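Introduction to Coaching Distance Runners
Handout 4: Pacing, packs and the team score
Flikinstead Community College, evening section

Hi all. These are my notes from last session, typed up and tidied a little, with the parts I rushed through at the end put back in. Please read them before the 24th May class because we're going straight into race plans and I don't want to spend the first half hour on scoring again (I love scoring, but still).

1. How a team race is scored

Most of you ran track or road races as individuals, so let's go slowly. In the kind of school cross country we're talking about in this course, seven runners start for each team and the first five to finish count. You add up their places. Low score wins. If your five come in 2nd, 5th, 9th, 14th and 20th, you've got 50 points, and on most courses you'd be very happy with that.

Runners six and seven don't add to your own score but they can push the other team's scorers back. That's called displacing. I had a sixth runner at Stistdale one fall who was furious that she "didn't count." She had finished ahead of the other school's fourth and fifth, which cost them two points, and we won by one. I drew it out for her on the back of a heat sheet on the bus ride home and she kept the sheet!

Runners entered without a full team usually get pulled out of the results before the team scoring is done. So the place your kid crosses the line in and the place that goes into the score can be different numbers. Parents will ask you about this every single week. Have your answer ready.

2. Spread

Spread is the time gap between your first scorer and your fifth. I care about it more than almost any other number on the sheet. A team with one star and a long tail behind her is fun to watch and hard to win with.

Let me give you the two teams we had on the whiteboard.

Team A: first runner wins the race, fifth runner is 101st.
Team B: first runner is 12th, fifth runner is 28th.

Team B wins easily, and it isn't close. The winner of the race saves Team A eleven points at the front, and the fifth runner gives back 73 at the other end. When I ask where a coach's attention should go in September, everybody says "the fifth runner," and then I go to practices and see the coach standing with the stopwatch next to the fastest kid. I've done it too. It's more exciting up there.

A few ways to work on spread:

Put your third through seventh runners in one training group, even if the third runner complains.
Run your repeats by group and call out the time of the last runner in each group, so the group learns to care about it.
In races, give the middle group a job together ("stay in contact until the second hill") and let your front runner go.

3. Pacing the first 1,000 meters

Here is where most young runners lose their race. The gun goes, there's a wide field, everybody is trying to get to the first turn, and a kid who should be cruising is running something close to a sprint. By the mile she's paying for it.

What I teach is a three-part start. Go out firmly for the first stretch so you don't get boxed in. Settle as soon as you have clear ground in front of you. Then check your breathing at the 1,000 meter mark and ask whether you could say a short sentence out loud. If you can't manage four words, you've gone too fast and you have to ease off right then, while it's still fixable.

We practice this more than you'd think. I set up cones on the soccer field, wide at one end and pinched in at the other, and have the whole squad start together and funnel down. The first few times it's a mess, with elbows all over the place. By the fourth week they're good at it, and it shows on courses like Kallville, where the field narrows quickly into the trees.

For the drill itself: six starts, full recovery between them, and each runner has to be in the same group at the narrow end as she was at the wide end. If a group gets split, they talk about why. I stay out of that talk as much as I can stand to.

4. Running in pairs

This was the part that got the most questions, so I've given it more space.

A pair is two runners of similar ability who agree to run side by side, or shoulder to shoulder as near as the path allows, for a set part of the race. I like pairs better than big packs for younger teams. Five people can't all pass someone on a narrow trail at once, and the one at the back gets dropped every time somebody surges. Two people can manage it. They can also talk a bit, which keeps the effort honest early on.

When I set pairs I look at recent race times first, then at how they run. Somebody who charges hills and somebody who floats up them will drive each other nuts. I also ask them, privately, who they'd like to run with. You'll get useful answers and some very surprising ones. 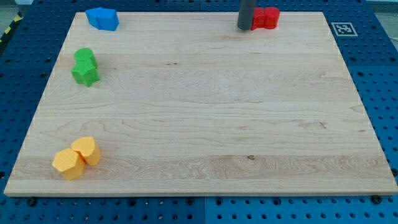
Blocks set out in pairs near the corners and edges of a board, with the middle left open.

On race day each pair gets one instruction from me and no more. It might be "together to the creek," or "pick up ten places between the mile and the top of the hill." After the stated point they're free to race, and that includes racing each other. Be very clear about that! I once had two boys who jogged the last half mile together out of politeness because I'd forgotten to say when the pairing ended. Entirely my fault, and I heard about it from both sets of parents.

What if one of the pair is having a bad day? Decide it beforehand. My rule is that the stronger one gives it a slow count of ten, says something kind, and goes. The other one looks for the next teammate coming up from behind. Nobody should be left guessing in the middle of a race whether they're allowed to leave.

5. Hills

Short section, as we're doing a full handout on these later.

Keep the effort even and let the pace drop going up. Shorten the stride, keep the arms working, eyes a few yards ahead. The place to gain is over the top. Most runners ease off at the crest, and if your team has practiced running fifteen more hard strides past it, they'll pick up places in almost every race. We do this once a week from the start of the season. Find a hill where the top is flat for a little way. The one behind our Stistdale parking lot is perfect and very ugly.

Downhill, lean slightly with the slope and let the feet turn over quickly. Beginners lean back and brake, and their thighs are sore for days.

6. Reading a result sheet

We went over the sheet from the Wi Invitational. If you lost your copy, there are extras in the tray by the door. Things I want you to mark on it:

Circle your five scorers and bracket the two displacers.
Write the spread in the margin.
Find the nearest rival team and mark their fifth runner. How many seconds separated that runner from yours?
Look at the places between your third and your fifth. How many other runners are in there?

That last one tells you what a few seconds are worth. In the Wi race there was a stretch in the middle of the field where the runners came in almost on top of each other. A boy who finished 71st was only a few steps behind a whole crowd of others. Five seconds faster and his team score looks completely different. Up at the front, the same five seconds might have moved him one place or none. I find showing this to the middle of the team does more good than any speech I can give, and I give a lot of speeches.

7. Rest before the big one

Someone asked how much to cut back before the championship in November. My answer is less than you'd like. Keep the number of days the same, trim the length of the easy runs, and keep a little quick running in there so the legs don't go flat. Kids who are used to running every day get twitchy and weird when you give them three days off. They also go and play basketball in somebody's driveway and turn an ankle.

Sleep matters more than anything you can put in a workout that week. Tell them, tell the parents, and then tell them again.

For next time

Bring your marked sheet from section 6. Write a race plan for a team of seven on the Kallville course, one page at most, with pairs named as Runner 1, Runner 2 and so on. Include one instruction per pair and say where the pairing ends. If you want to put three runners together and leave one on her own, go ahead, but tell me your reasons.

The course map is on the class page. The big loop is run twice and the small loop once, and the map has the arrow at the second gate pointing the wrong way, so ignore it.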